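Household recordings: where the bedroom set stands

By Rajitha Saha

The bedroom part of the household collection is now the largest single piece of work in the project, and several people have asked for an update since the last newsletter. We have 645 usable recordings from bedrooms so far. They come from 34 homes, most of them in Prarnwood and the streets just north of it. The kitchen set is smaller but closer to done, and I will write about it separately.

For those who joined after the summer: the recordings are made by people, in real homes, with a pair of hand-held grippers. The person doing the task holds one in each hand and does the job through them. Each gripper has its own camera. What comes out is a view of the work from close to where a robot's own camera would sit, along with how far the fingers were open at each moment. The Kumar group trains on that, and the policy is then tried on the two-arm bench at Cassim.

Bedrooms were chosen for a plain reason. Cloth is where the current policy does worst. It can pick up a mug it has never seen and put it on a shelf, and it can open most drawers. Give it a shirt and it will often take hold of two layers when it wanted one, or grip the shirt and the blanket under it together. More hours of mugs will not fix that. We need many garments, many beds, and many people's ways of handling them.

The tasks

There are five bedroom tasks in the current round:

Fold one garment on the bed and leave it flat.
Stack folded garments that are already on the bed.
Turn a garment right side out.
Straighten a quilt or blanket.
Move pillows to the head of the bed.

The first is by far the most recorded. It is also the one with the widest spread in how long it takes. A person who has used the grippers for a week folds a T-shirt in well under a minute. On a first day it can take four or five times that, and the fold is usually crooked. We keep the crooked ones as long as the task was finished.

We do not ask anyone to clear or dress the bed first. Early on we did, and Grusik pointed out that all of our sheets were white and all of our garments were in the middle of the mattress. The policy trained on that batch did fine on white sheets. On a striped blanket it reached for the stripes. After that the instruction was changed to one line: record on the bed as it is. Patterned quilts have been very useful. So have dark clothes, where the folds hardly show and the edge of the cloth is hard to find.

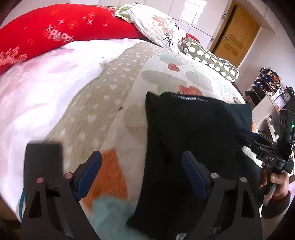 Black garment on a patterned quilt, seen from one gripper with the other at right.

Two-handed work

Folding with two grippers is slower to learn than people expect. Most new recorders lead with one hand and use the other only as a weight to hold the cloth down. That works, and it is a fair example of how to do the job, but if every recording looks like that the policy learns to park one arm. We now ask each recorder to do part of their session with the lead hand switched. The switched recordings are rougher. They are kept under the same rules as the rest.

The second common habit is dragging. A person who can't get the fingers under a hem will pinch the top of the garment and pull the whole thing toward them. With a smooth sheet this is harmless. With a loose quilt the quilt comes too, and the recording ends up being about the quilt. If this happens, let go, smooth things out if you need to, and carry on in the same recording. Please don't stop and restart. A recovery done on camera is worth a good deal to us, and we have far fewer of those than clean runs.

Third, speed. Several experienced recorders have become quick enough that the cloth is blurred in most of the views during the turn. Slow down a little at the moment of gripping and again at the moment of letting go. The part between can be as quick as you like.

What gets thrown out

Nearly 8 percent of bedroom recordings are rejected at review. That is higher than for kitchens, and most of it has the same few causes.

The most frequent is tracking loss. The position of each gripper is worked out from what its camera sees, and when the camera is pushed right down into plain bedding it sees nothing but cloth. If that lasts more than a moment the track drifts and the two grippers no longer agree about where they are. Lift the camera clear of the bed between folds, so that it picks up the walls and furniture again. A bed in a furnished room tracks much better than a bed in an empty one.

The next is bad starts. Both grippers should be on and both status lights checked before the first grip. We lost a full evening from one home because one unit had never begun recording and the problem was not noticed until the upload.

Then there is private material. Names on mail, family photographs that show faces, and screens left on are all checked for at review. Where it is a small area it is blurred. Where it would take too much blurring the recording is dropped. Taking a quick look around the room before you start saves work on both sides. The same goes for other people walking in. Stop, wait, and mark the recording for deletion.

Labels

Each recording carries a short label for the task, one for the garment type, and one for the outcome. The garment labels have been a mess, and that is my fault more than anyone's. The first list had "top," "shirt," and "T-shirt" as separate choices with no note on how they differed, and people used them as they saw fit. The list has been cut down. Please use the new one from now on:

upper, short sleeve
upper, long sleeve
pants or shorts
underwear or socks
towel or cloth
other

If a garment is folded when you start and you can't tell which of these it belongs to, open it up before recording or put "other." The old labels are being converted by hand. That should be finished in December.

Outcome labels stay as they were: done, done with recovery, not done. "Done" means the task was finished to a standard you would accept in your own home. It does not have to look like a shop display.

Early results

The last training run used everything collected up to the end of the previous round. On the Cassim bench, with garments the policy had not seen, it got hold of a single layer more often than the version before it, and it has mostly stopped reaching for patterns printed on the bedding. It still does poorly with dark garments on dark covers. It also has trouble when the garment is near the edge of the bed and part of it hangs over. We have very few recordings of that second case, so it should not be read as a limit of the method yet.

One result went the other way. The newer policy is slower to begin. It will hover above the cloth for several seconds before going down. The Kumar group thinks this comes from the recordings themselves – many of them open with a pause while the person settles the grippers in their hands. A trimming step has been added to cut the still part at the front, and the comparison will be run again with trimmed data.

What we need next

More homes matter more than more hours from the same homes. If you have already recorded in your own bedroom for two sessions, the next most useful thing you can do is pass the kit on. We have 8 kits in use and the usual wait is short.

For those still recording, these would help most:

Dark garments on dark or busy bedding.
Garments partly over the edge of the bed.
Thick items such as sweaters and hooded tops.
Lamp light only, in the evening.
Children's clothes, which are small next to the fingers and slip out easily.

Kits should come back with both grippers, both chargers, and the cleaning cloth. Please wipe the finger pads before packing. Lint builds up on them after a few sessions and they lose their hold on thin fabric, and the next person then spends their first evening wondering what they are doing wrong. Replacement pads are in the drawer under the bench at Cassim, and you can take a set without asking.

Payment for the current round goes out by accepted recording, same as before. If your count looks wrong, send me the home number and the evening you uploaded and I will check it against the review sheet.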